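Module handout: Evaluating bin-picking kits for small workshops

Unit 7. Reading a supplier's offer against a bench trial

This handout accompanies the session on purchased automation kits. Students should read it before the practical and bring it with them. The product under review is the Tostota picking kit, offered by Coelho as a package for firms with no robotics staff of their own. The package consists of an arm mount, a gripper, the control software and 12 months of support by telephone. The arm itself is not included and must be ordered separately.

Purpose of the review

The supplier states that the kit will pick mixed goods from an open bin without a fixture and without prior models of the goods. Students are asked to judge whether the offer is clear enough for a buyer to rely on. A buyer needs to know what range of items is meant by "mixed goods", how many attempts are allowed for each pick, and who pays for a return visit if the kit does not perform as described. The offer document answers the first point only in part and leaves out the third altogether.
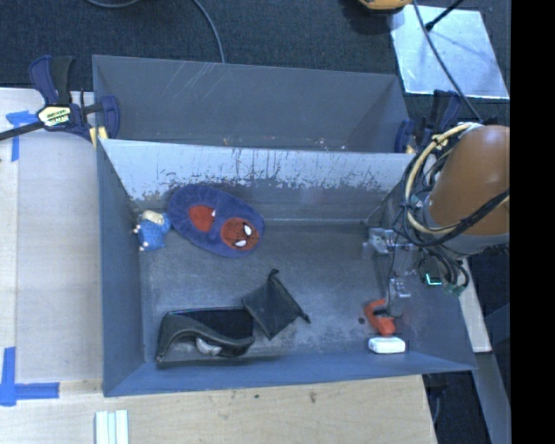 Hilden, August

The trial bench uses two grey bins placed one behind the other, with bar clamps near both ends of the wall between them. The choice of goods in the front bin deserves attention. A plush item, a fabric drawstring pouch and an orange-red C-shaped object place very different demands on a gripper. Soft goods change shape when they are held. The curved object has an opening on one side, and the angle of approach therefore matters.

Students should also note the wear on the dividing wall, where the pale finish is scraped and flaked. The offer lists bins as consumable parts but gives no price for them and no expected life. A buyer would be right to ask for both in writing.

Cables are a further point. The arm carries several loops of cable on the outside of the link. The Coelho installation guide asks for slack at every joint and says little about how it should be held in place. The Brinov kit, reviewed in Unit 3, includes a cable sleeve in the basic price, and the two offers should be compared on this basis.

Written task

Prepare a short note to a workshop manager stating whether the offer should be accepted, accepted with conditions, or declined. Any conditions must be worded so that they could be added to an order. Notes should not exceed 7 paragraphs. General remarks about the future of automation will receive no credit.

Questions about the task should be sent to the module leader, Lourenço Peixoto. Copies of the offer and the installation guide are held at the department office.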